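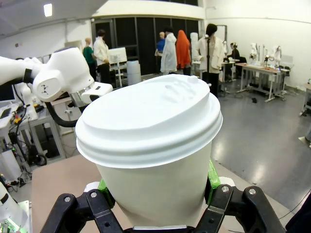
I gave up takeaway coffee in March, for reasons of thrift, and lasted most of a fortnight. The trouble began when the machine at home died. It was a Nikolaidis I bought in 2015, and it had been making a noise like a goose for some time. So I went back to the paper cup, and since I was paying for it I began taking an interest. Plain white, no logo, white plastic lid with that thick ridged rim and the little raised bit you drink from. I have handled hundreds of the things and could not have drawn you one. Where does the steam get out? Why is the top sunken? I had some idea it was there to catch the dribbles, and mine has certainly caught a few.

My views on lids are now quite firm. The café in Skekstead does a flat one that pops off if you look at it sternly, usually on the hill. The kiosk at Clollovar station has a better one, but you pay for it: a flat white there is 31 pence more than in town, and the queue is full of people who want oat milk and a conversation. I always press all the way round the rim with my thumb before setting off. It has saved two coats. It did not save the scarf.

The domed sort is my favourite, with a small bump at the back as well as the sip hole. More headroom, so less of it goes up your nose on the bus.

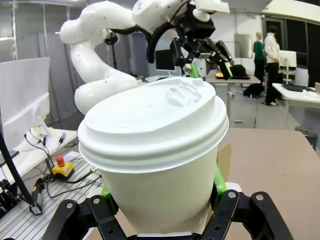 What I bought instead

A Sekine travel mug, reduced, with a lid in four parts and a rubber ring that has to be prised out with a teaspoon. It keeps coffee so hot that I can't drink it until lunch -- by which time I've generally bought another one in paper. The mug lives on the draining board, in pieces. I am told there is a brush for the ring.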